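Four à bois ou électrique pour débuter le grès ? (atelier Rostami)

Tuesday, 18 h 40, par glaise_et_cie

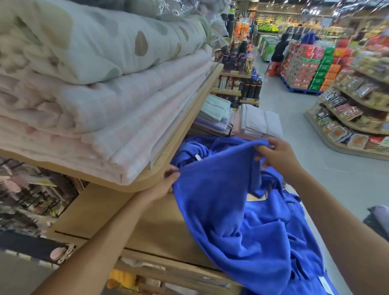
Page 3 sur 6

terre_melee
Je reviens de mon premier stage à l'atelier Rostami et je suis encore sur un nuage ! Trois jours de tournage, puis une cuisson au bois avec tout le groupe, à se relayer devant l'alandier jusqu'au matin. Mes bols sont de travers mais les coulures de cendre sont magnifiques, j'en ai un presque vert olive.

glaise_et_cie
Superbe ! Tu as pris quelle terre ? J'ai toujours travaillé la Rastis chamottée, elle pardonne beaucoup au tour.

terre_melee
La Rastis aussi, mais la lisse. Deux pièces fendues au fond, je pense que je n'avais pas assez comprimé.

bol_bleu22
Je vais faire le rabat-joie : le bois pour un débutant, je trouve ça prématuré. On perd la moitié de la fournée et on ne sait pas pourquoi. Avec mon petit électrique je monte à 1000 pour le biscuit, je note tout dans un cahier, et j'apprends à chaque fois.

glaise_et_cie
Pas d'accord, bol_bleu22 ! On apprend énormément à regarder la flamme et à écouter le four. Le cahier, on peut le tenir aussi au bois (le mien est plein de suie, mais il existe).

bol_bleu22
Oui enfin, tout le monde n'a pas un four de six mètres au fond du jardin. Et le prix du stage ?

terre_melee
Cuisson comprise, logement non. J'ai dormi au gîte de Dustcombe, à pied c'est faisable. Ils refont une session en décembre, je me suis déjà réinscrite !

engobe2202
Quelqu'un a essayé les émaux Tekivness en cuisson au bois ? Le céladon me fait très envie, j'ai peur qu'il file sur les plaques.

glaise_et_cie
Il file, oui. Laisse un bon doigt sans émail en bas et mets des pastilles de terre réfractaire dessous. Mais quelle couleur !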